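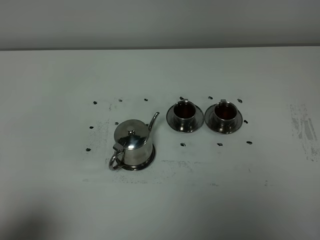

The Purkari wedding toast video was a short mobile phone recording that spread on social media in February and led to a public argument over conduct at family parties. It is also known as the Rivera toast, after the bride's aunt, Pacita Rivera, who gave the speech.

Background

The recording was made at an evening reception in a hired hall in Purkari. Rivera was the fourth speaker. In a speech lasting 134 seconds she named two former partners of the groom, Danilo Umali, and read aloud from messages he had sent to one of them. Several guests can be heard cheering. The bride, Janelle Evangelista, leaves her seat before the end.

Spread

A guest posted the clip to the video-sharing site Flerkanum at 11 pm. It drew 2304 comments before it was removed at the family's request. Copies had by then been placed on other sites, among them a shortened version with the cheering repeated and music added. Most later reports relied on the shortened version.

Reaction

Early comments were largely hostile to Rivera. A smaller group held that the groom was at fault for the messages. The columnist Analyn Mangubat wrote that the guest who posted the clip had caused more harm than the speaker. Rivera later apologised to the couple in a written statement, but did not withdraw what she had said about the messages.

Aftermath

The hall's owners, Justbridge, changed their hire terms to require the host's consent before filming. The deposit was raised from 200 to 1000. Umali and Evangelista made no public comment.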